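## 4. Setting up the Skarari bow ramp controller

This section covers the Skarari controller as fitted to the Rallstead landing craft. It replaces the December issue, which copied the maker's leaflet nearly word for word. Where the leaflet makes a claim we could not repeat on board, we have said so.

Read the whole section before you switch anything on. 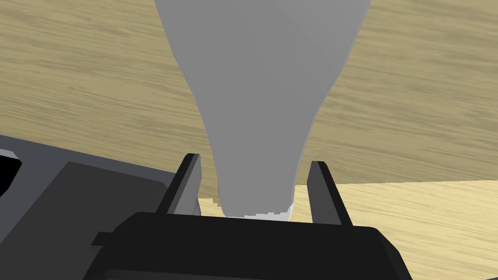
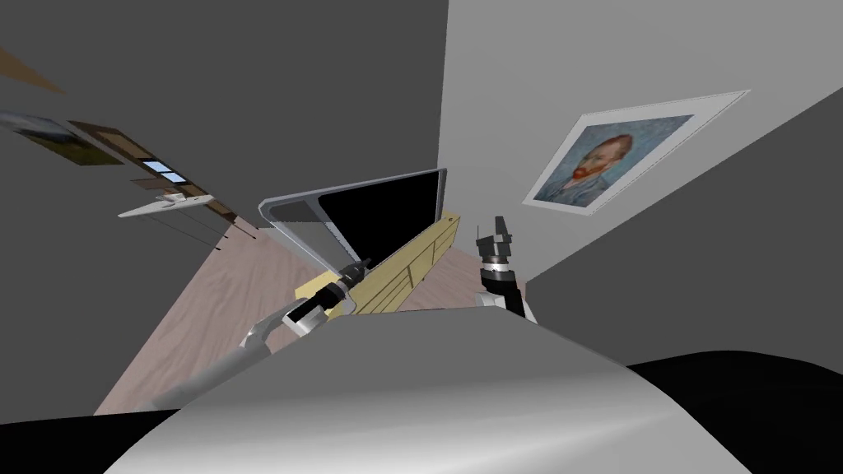
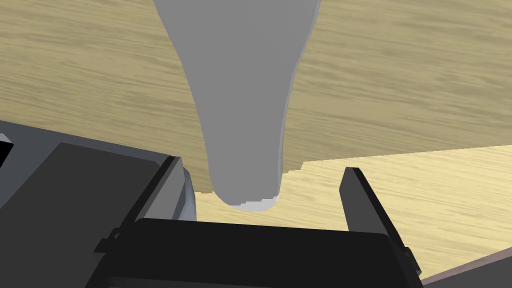
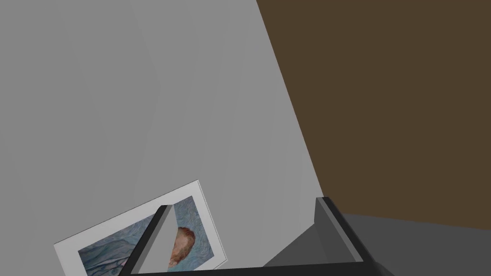 *Fig. 4.1. Rendered views.*

### 4.1 Before you start

The leaflet says the unit is "ready in minutes". Allow a morning. You will need two people, one at the panel and one on the vehicle deck with a clear view of both hinges, and a radio each. Hand signals are allowed by the leaflet. We don't accept them.

1. Moor the craft or put it on the hard. Do not do this at anchor, whatever the leaflet says about "light swell".
2. Clear the vehicle deck forward of the second lashing point.
3. Check that the hand pump works by raising the ramp a short way and lowering it again. If the hand pump doesn't work, stop.
4. Note the reading on the hours counter. On our craft it stood at 2,314 when the controller went in, and the service dates are counted from there.

> **CAUTION:** The ramp can drop under its own weight with the controller switched off. The green "SECURE" lamp shows that the controller has sent the lock signal. It does not show that the locks have gone home. Look at them.

### 4.2 Teaching the end stops

The controller has to learn where fully up and fully down are. There is an automatic routine for this, called Quick Learn. Felicja Czarnecka ran it several times over two tides and got a different "down" position on each run, so use the manual routine.

1. Turn the key switch to SET. The display shows `P0`.
2. Hold RAISE until the ramp meets the rubber stops, then let go. Don't lean on the button to "seat" it.
3. Have the person on deck confirm both locks by eye and call it in.
4. Press STORE once. The display shows `P1`.
5. Hold LOWER until the toe of the ramp is just clear of the ground.
6. Press STORE again and wait for `OK`. This can take 6 seconds or so, and the display is blank for most of it. Pressing STORE a third time wipes both positions.
7. Turn the key to RUN and take it out.

**Note:** If the display shows `OK` straight away, treat it with suspicion and repeat from step 1. We have seen it do this with one sensor unplugged.

### 4.3 Slack wire cut-out

The leaflet describes the cut-out as self-adjusting. Macario Huerta asked the supplier, Chávez, what it adjusts itself to, and the reply didn't answer the question. Set it by hand.

1. With the ramp down, open menu 4 and choose SLACK.
2. Change the mode from AUTO to FIXED.
3. Leave the sensitivity at the middle setting.
4. Push down on each wire with a boathook. The alarm should sound and the winch should refuse to run.
5. Do the same on the other side. One side passing tells you nothing about the other.

> **CAUTION:** Do not stand on or under the ramp during step 4.

### 4.4 The Musine logging module

This is an optional extra. It records each ramp movement and is said to predict wear. It keeps the last 1,000 movements and then writes over the oldest, which the leaflet mentions only in a footnote. So far its wear forecast has read "GOOD" with new hinge pins and with worn ones. Keep filling in the paper log.

To fit it, switch off at the main breaker, plug the module into the lower socket, and switch back on. If the clock shows the wrong time, correct it in menu 2 before the first lift.

### 4.5 If it won't go to RUN

- `E1`: an end stop is missing. Repeat 4.2.
- `E3`: slack wire. Look at the wires before you clear the alarm.
- `E7`: listed as "reserved". It came up once on our craft, after a wash-down, and went away overnight. Write it in the log and use the hand pump until the plugs have been checked.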